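4.2 칸막이 선반에서의 그리퍼 비교

앞 절의 탁상 실험만 보면 두 손의 차이가 별로 커 보이지 않아요. 저도 처음에는 그렇게 생각했고, 솔직히 Skirik 평행 그리퍼 하나로 논문을 끝낼 생각까지 했습니다. 그런데 같은 제어기를 그대로 들고 선반으로 옮겨 가니까 이야기가 꽤 달라지더라고요(이때가 11월이었는데, 그 뒤로 실험 계획을 통째로 다시 짰습니다).

비교한 조건은 세 가지입니다. Skirik 평행 그리퍼, 손가락이 두툼한 Alva 핸드, 그리고 Alva 핸드에 Karnum 힘 제어기를 얹은 구성이에요. 물체는 과일처럼 둥글고 잘 구르는 것을 주로 썼습니다. 상자형 물체는 어느 손으로 잡아도 결과가 비슷해서 부록으로 뺐어요. 시도는 모두 합쳐 1602회였고, 그중 선반 칸 안에서 한 시도가 1144회입니다. 나머지는 탁상에서 했습니다.

칸 안에서 제일 골치 아픈 건 잡는 힘이 아니라 들어가는 각도였어요. 탁상에서는 손목을 위에서 수직으로 내리면 그만인데, 칸에서는 위판이 막고 있으니 팔을 비스듬히 밀어 넣어야 하거든요. 평행 그리퍼는 이 자세에서 두 턱이 물체의 중심선을 자꾸 비껴갔고, 그러면 물체가 안쪽으로 굴러 들어가 버렸습니다. 한 번 굴러간 물체는 손목 카메라에서도 잘 안 보여서, 재시도까지 가면 대부분 실패로 끝났어요. 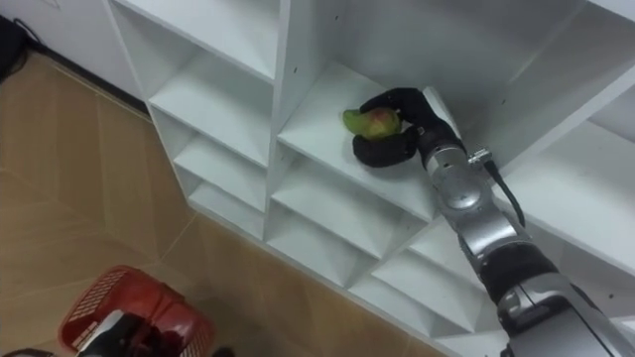 그림 3. 선반 칸 안의 초록빛 과일을 검은색 로봇 손으로 감싸 쥔 모습.

Alva 핸드는 접근 각도가 조금 틀어져도 훨씬 너그러웠습니다. 위쪽 손가락이 먼저 닿고 엄지가 나중에 따라오도록 닫는 순서를 바꿨더니 구르는 실패가 눈에 띄게 줄었어요. 이 순서는 Keerthana Marar가 제안한 건데, 저는 반대로 엄지부터 닫자고 우기다가 며칠을 날렸습니다. 다만 손이 두꺼운 만큼 칸막이에 부딪히는 일은 늘었어요. 기록된 접촉 정지를 하나씩 다시 보니 대략 33건이 손등이나 손목이 판에 닿아서 생긴 것이었습니다. '대략'이라고 쓴 건 어디가 먼저 닿았는지 로그만으로는 가리기 어려운 경우가 섞여 있어서예요.

Karnum 제어기를 얹은 구성은 기대했던 것과 좀 다르게 움직였습니다. 저는 파지 자체가 좋아질 줄 알았는데, 정작 덕을 본 건 물체를 꺼내는 구간이었어요! 물체를 선반 바닥에 살짝 누른 채 손가락을 마저 닫고, 그다음에 들어 올리는 식으로 동작이 이어지니까 빠져나올 때 흔들림이 적었습니다. 대신 한 번 시도하는 데 시간이 더 걸렸고, 칸 깊숙이 놓인 물체에서는 힘 추정값이 튀는 바람에 중간에 멈추기도 했어요.

카메라 쪽도 한 가지 적어 둡니다. 손목 카메라만 쓸 때는 손가락이 물체를 가리는 순간부터 사실상 눈을 감고 움직이는 셈이었어요. 머리 쪽 시점을 같이 넣자 Alva 핸드에서는 차이가 분명했는데, 평행 그리퍼에서는 별로 그렇지 않았습니다. 시점별 결과는 4.3절에서 따로 다룹니다.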